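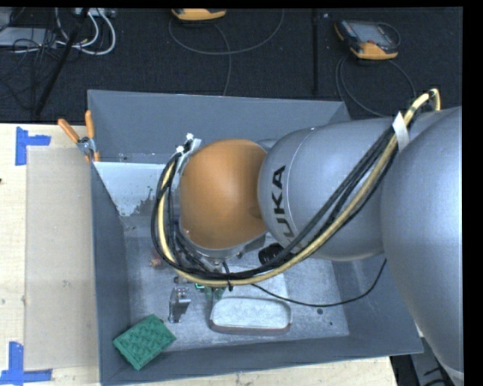
BIN PACKERS AND SORTERS WANTED, KILTIVTHORPE

Short term, possibly longer. Lurkent needs 4 people for the packing room. Start as soon as you can. Applications in by March 31, 2014, please don't leave it to the last night like last time.

The work

Gray metal bins, wooden tables. Small parts and household bits go in, get sorted, come out, get packed for shipping. You fill a bin to the line, check it against the sheet, sign, slide it down, next one. Nearly 50 bins on a normal shift. More in December if you're still with us.

Also: wiping down tables, flattening cartons, restocking labels. Sweeping up at the end, carpet in the back part so vacuum there, not broom.

You

On your feet most of the shift, ok with that. Can read a packing sheet and notice when its wrong. Careful with edges, some of the bins are sharp at the corners (gloves provided, wear them). Lifting, nothing crazy. No experience needed, Dede Dogbe trains everybody the first two days and she is patient.

Closed shoes. No loose sleeves or dangly jewelry near the tables.

Hours and pay

Mornings or afternoons, tell us which. Can't promise you'll get it. Paid every two weeks, plus a $100 bonus if you finish the full run. Lunch break is yours, there's a microwave and a fridge, label your food.

Parking behind the Kadent building. Not in front, they tow.

How to apply

Call the office and ask for extension 2244, thats Antonina Kravets. If she's on the floor leave a message with your name, number and which shift. Or drop a note at the front desk. Resume is fine but not required, a few lines about where you've worked is enough. One reference, with a phone number that works.

Interviews are short, fifteen minutes or so, and we'll walk you throught the packing room while you're here. If Antonina is out talk to Brahim Kettani, same extension.

Worked here before? Call anyway, you skip the training.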